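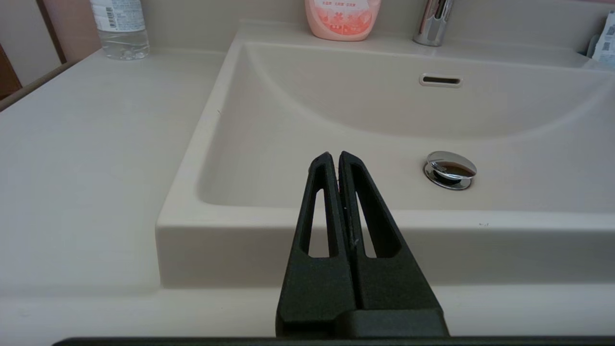 Brilholm is a coding toy for children aged five to nine, sold by Conar as a box of printed wooden tiles and a companion tablet app. Players lay the tiles in a row, and the tablet's camera reads them as instructions for an animated fox.

Development

The toy was designed by Davoud Kordestani, who had earlier worked on Flostora, a plant-growing game for the same age group. Conar says he tested 300 tile layouts before settling on the final set. The company has not released notes from that work, and the number appears only in its own sales material.

Play

The app has 9 levels. Early ones ask for simple moves, while later ones add loops and a single "if" tile. A free-play mode opens after level four. Tiles are read poorly in dim light, and the app gives no hint about which tile it has missed.

Claims and criticism

Conar advertises Brilholm as a way to "build real programming skills." The claim rests on a survey of 2000 parents, all of them existing customers, and no children were tested. Reviewer Alfie Bramwell wrote that his daughter finished every level by moving tiles until something worked – a fair way to play, but weak evidence of learning.

A trial at Pickering, a primary school, began in February without a comparison group. Teachers there reported high interest in the first week. Later results have not been published.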